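**Progress report to the Trarkach Fund - toy lending library, Tosora branch**

Cataloging continued from June without interruption. The register holds 769 items, of which 631 are cleared for loan. A further 88 are waiting for replacement parts or new labels. The remainder are withdrawn and will be written off at year end.

Loan records were moved to the Prirow database. Import errors affected 2 member accounts and have been corrected.

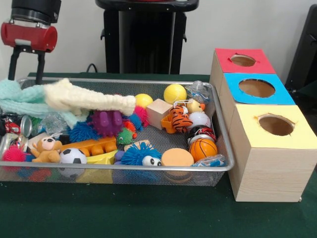
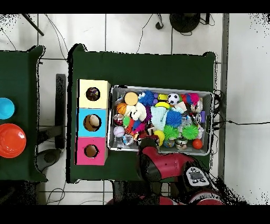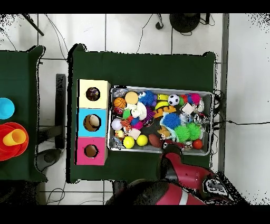 Tosora, Oct 19, 2020

Spending is within the approved budget, except for shelving - the Sönmez quote came in above the planned amount and the order is on hold. Tuncay Aydoğan has requested a second quote.

Returned items are held for three days before cleaning. This slows turnover, mainly for puzzles and construction sets. No change to the holding period is proposed.

Next period: complete labeling, close the write-off list, and submit the revised shelving cost for approval.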